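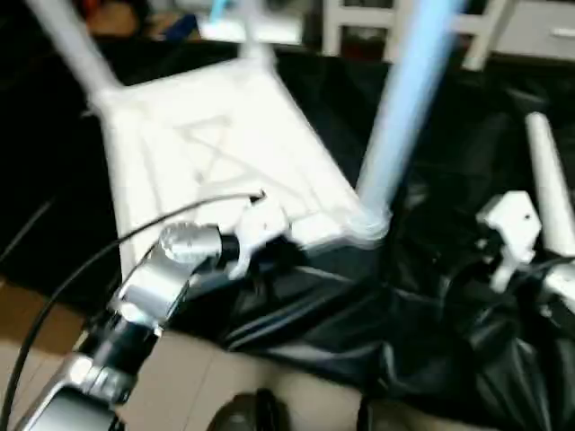
Kapitel 7
Der Aufräumdienst auf Probe: Haushaltsroboter als Mietangebot

Lernziele
Nach diesem Kapitel können Sie ein Angebot für einen robotergestützten Haushaltsdienst lesen, ohne dabei ins Träumen zu geraten. Sie unterscheiden zwischen zugesagter Leistung und beschriebener Fähigkeit, und Sie wissen, welche Fragen vor der Unterschrift zu stellen sind.

7.1 Ein Hocker, eine Stange und ein Vertrag

Wer Prospekte für Haushaltsroboter liest, lernt eine Welt kennen, in der Tassen einzeln auf Tischen stehen und Socken sich paarweise zur Abholung melden. In wirklichen Wohnungen liegt ein weißer Kunststoffhocker auf der Seite, an seiner Ecke sitzt eine hellblaue Stange, und unter beidem breitet sich glänzende schwarze Folie aus. Der Greifer drückt gegen die untere Kante der Sitzfläche. Für den Menschen ist das eine Sache von Sekunden und einem leisen Fluch. Für den Anbieter ist es ein Grenzfall, und Grenzfälle kosten extra.

Unser Beispiel für dieses Kapitel ist der Dienst Rotine der Firma Nerkach. Vermietet wird eine Maschine mit 2 Armen samt Einrichtung, Wartung und einer Telefonnummer, unter der man in der Regel Musik hört. Das Konkurrenzangebot kommt von Plalard und unterscheidet sich vor allem in der Farbe der Broschüre. Wo es darüber hinaus Abweichungen gibt, sind sie im Text vermerkt.

Die Leistungsbeschreibung von Rotine kennt vier Klassen von Gegenständen: starre, gelenkige, weiche und »sonstige«. Die letzte Klasse ist vom Leistungsumfang ausgenommen. Sie umfasst, wie Caroline Nzioka in ihrem Gutachten trocken festhält, den größten Teil eines Kinderzimmers.

Ein Hocker ist starr und damit versichert. Folie ist weich und damit ebenfalls versichert, solange sie allein auftritt. Liegt der Hocker auf der Folie, schweigt der Vertrag. Joyce Mosoti, die das Angebot für die Hausverwaltung Marchal geprüft hat, fragte schriftlich nach und erhielt die Auskunft, man betrachte solche Lagen »partnerschaftlich«. Marchal hat daraufhin um eine Definition gebeten. Sie steht noch aus.

Zwei Punkte verdienen schon hier Aufmerksamkeit. Der erste betrifft die Kontaktkraft: Ein Greifer, der gegen ein Möbelstück drückt, hat es noch nicht gegriffen - das Datenblatt führt dennoch beides unter »Interaktion«. Der zweite betrifft die Erfolgsquote. Nerkach nennt 80 Prozent und lässt offen, wovon. Gemeint sein können Griffe, Gegenstände oder ganze Zimmer, und je nach Lesart mietet man eine Hilfe oder ein Hobby.

Merksatz: Eine Quote ohne Bezugsgröße ist Dekoration.

Schlüsselbegriffe
Kontaktkraft, Objektklasse, Leistungsumfang, Bezugsgröße, Eingriff durch Personal

Aufgaben zum Einstieg
Formulieren Sie eine Vertragsklausel, die Gegenstände auf weicher Unterlage regelt. Das Wort »partnerschaftlich« ist nicht zulässig.
Erläutern Sie, warum Marchal auf einer Definition besteht, bevor über den Mietpreis gesprochen wird.

In Abschnitt 7.2 nehmen wir uns das Datenblatt Zeile für Zeile vor und beginnen mit den Fußnoten.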